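About Gundine

Gundine writes working rules for robot arms that share a room with people. We are a small company in Eddale, and our customers are bakeries, packing rooms, school labs and repair shops that have bought an arm, or are thinking of buying one, and need to know how to run it properly. We don't build robots and we don't sell them.

What we do

A customer usually comes to us with a task, a table and a manual that is too long. We visit, watch the task being done by hand, and write a set of rules for doing it with the arm. Most sets fit on 4 printed pages. We then train the staff who will use them and come back after 30 days to see which rules are being followed and which ones need to be rewritten.

Our rules are written to sit alongside the safety standards and laws that apply where you are. They don't replace them, and we will tell you when a question belongs with your safety officer or the arm's maker.
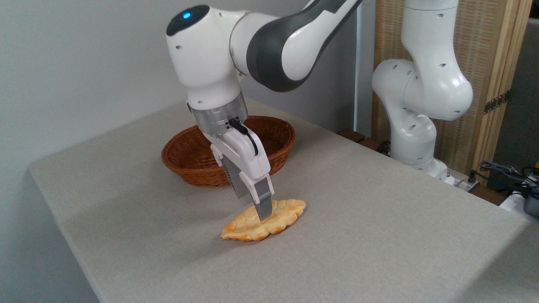

Handling rules are the largest part of our work, and food is where we get the most questions. A gripper that is fine for a boxed part may be wrong for something soft, and the rule has to say so in words a new employee can follow. Flaky pastry is a good test of a rule. With a fingertip resting on the top layer, as it is here, the operator needs to know how much downward force is allowed, what counts as damage, and when to stop the run. Our pastry rules set a force limit before the first trial, ask for the fingers to be checked for crumbs between runs (ribbed fingers need a brush, a cloth is not enough), and require that any item used for practice be thrown out and never sold. The same rules cover where the basket goes. It gets a fixed place on the table, and the arm's path over it is tested slowly first.

How we write a rule

Every rule names one person who is responsible for it. It says what to do, when to do it and what to write down. If two people read a draft and do different things, we rewrite the draft. We try each rule on our own tables before it goes to a customer. Rules that pass go into our shared collection, called Promia, which now holds 200 of them. Customers may copy from it freely for use on their own sites.

Who we are

Lihua Lei started Gundine and leads the site visits. Nana Atinga edits Promia and has the final word on wording. Phong Triệu runs the test tables. Peiyu Hou teaches the operator course, and Sihan Cao handles customer records and follow-up visits.

Visits and training

The operator course takes 4 days and is held at our Eddale office. No course runs in August. Bring closed shoes and the manual for your own arm. To ask for a site visit, send us a short account of the task, the make of the arm and the number of people who work near it.

Page last reviewed 1 October 2026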